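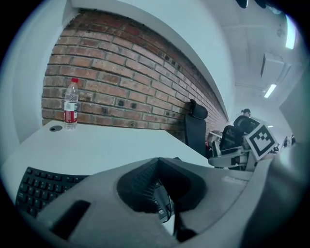
Mireille Harb thinks I am being unfair to the manipulation elective, and she put it to me plainly after my last column: the students are in the room until seven at night, they are learning to build things, and what exactly was I doing at seventeen that was so much better?

Not much. I was bagging groceries. But I was never told that bagging groceries was the future of education, and I think that is a fair place to start.

The course at Hattar runs from September to the spring show. Students work with hand-held grippers, the kind you carry through a task yourself, so that the recordings can be used to teach a machine to do the same. They pick something up, put it down, reset, and go again. The handout for the first unit asks each team for 426 clean recordings of one desk task. I asked Asnakech Demissie, who teaches it, where the number came from. She said it was what last year's team needed before their model stopped missing. Fine. That is a real answer, and I respect it more than anything in the school's brochure.

The brochure says students "master artificial intelligence." What I saw over two afternoons in December was students mastering patience. One boy spent most of an hour on the marker cards because the calibration kept failing. He printed a new one, held it up, lowered it, held it up again. I asked him what the marker did. He said it told the software where things were. I asked how. He said that was in the library they downloaded.

I don't blame him. Unit two is supposed to cover it, and unit two was cut to a single afternoon so the teams would be ready for Stellano, the regional competition. This is my real complaint. The contest scores how often the finished robot completes the task. It gives no points for being able to explain a bad run, so the bad runs get deleted and everybody moves on.

Entry costs each team $900, too. Mylene Lumbao, whose daughter is on the second team, told me the parents covered it and were glad to. Would they have been as glad to pay for a geometry unit? She laughed and said probably not.

Maybe Harb is right that the hours count for something. Kids who have repeated a motion a few hundred times do learn how sloppy their own hands are, and a couple of them talked about that with real interest. One girl had kept a notebook of every failed grasp and what she thought had caused it. She had filled 23 pages. Nobody had assigned it and it will not be graded.

I would grade it. I would make it half the course, and send one team to Stellano instead of three, and see who still signs up next fall.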